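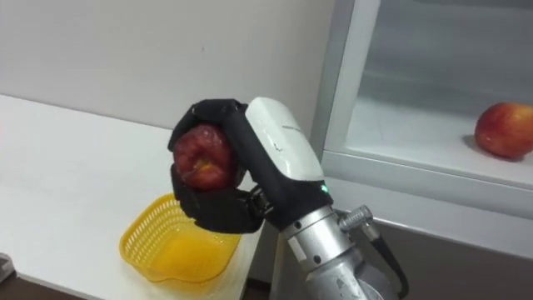

4.2 Open-Day Demonstration

Figure 3. The hand holding an apple over the yellow basket during the public session. A second apple is on the cabinet shelf.

We ran the fruit-handling task in front of visitors at the Fulummont open day in September. The station was the one used for the bench trials in Section 4.1, with the white table on one side and the glass-fronted cabinet on the other. No barrier glass was put up. Visitors stood behind a floor line, and a staff member kept one hand on the stop button at all times.

Visitors chose the fruit and the order of the picks. This matters for the results, as the bench trials used a fixed order and fruit of one size. Dušan Lazarević ran the station for the whole day and logged each attempt by hand — the automatic log was kept as a backup and agreed with his sheet except for one entry, which we dropped.

The day gave 870 logged attempts, and the apple ended up in the basket in 799 of them. Most failures came at the grasp, when the lower fingers closed too late and the fruit rolled. Drops over the table were less common. We replaced 5 apples because of bruising.

Lighting changed through the afternoon as the sun reached the hall windows, and reflections on the cabinet glass became stronger. We did not retune the vision settings. Grasp failures rose after 3 p.m., but the fruit was also more worn by then, and we cannot separate the two causes with this data. A repeat at Curnasstead with 200 attempts and fresh fruit is planned.

Filed under: Robotics > Manipulation > Field Reports

Related items
Callora: A Planner for Shelf Picking
Grasp Timing in the Lam Hand Controller
Running Robot Demonstrations for the Public

We use cookies to remember your reading settings. Accept | Manage choices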